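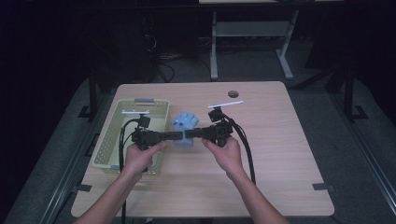
Why do mittens feel warmer than gloves?
2022-07-17

OK so it's July and we're talking about keeping warm. Bear with us, a reader in Lakico asked and it's a good one.

First thing. Your clothes don't make heat. You do! Your body burns food all day long and some of that turns into heat. A coat or a sweater just slows it down on the way out.

How? Air. Lots of tiny pockets of air, stuck between the threads. Air is bad at passing heat along if it can't move around much. Stuff that's bad at passing heat along is called an insulator. Metal is the opposite, a conductor. Touch a metal tray in a cold kitchen and it feels way colder than the table, even when both are teh same temperature. It's pulling heat out of your fingers faster.

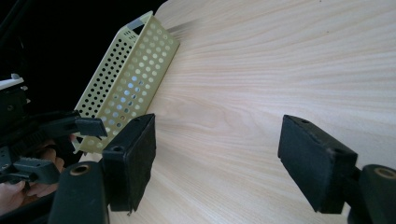 A metal tray with rows of round holes.

Now knitting. Knitted stuff is all loops, and loops leave gaps. Fuzzy yarn has little hairs sticking out too, so even more trapped air. Squash it flat and it gets worse at its job. Get it soaked, same problem, water fills the gaps. 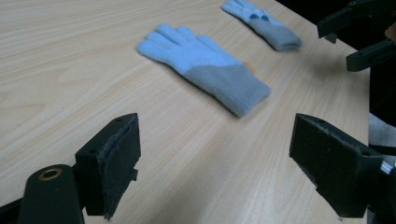
Why do fingers get cold first?
Fingers are thin and far from your middle, and when it's chilly your body sends less blood out to them so the important parts stay warm.

Back to mittens. In a glove every finger is on it's own, with cold air all around it. In a mitten four fingers share one room. Less outside to lose heat from.
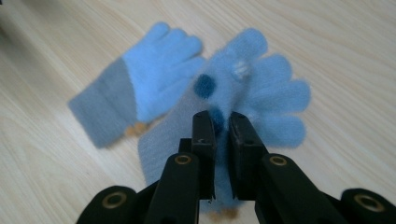

Gloves are better for zippers though. And for snowballs, probably.

Try it next February. One glove, one mitten, 3 minutes outside, then swap hands and do it again. Write down which hand felt colder each time. Kids at the Sonard school club did it and most of them picked the mitten, but a couple said no difference. Maybe thicker yarn? We don't know.

Next time: why wool itches.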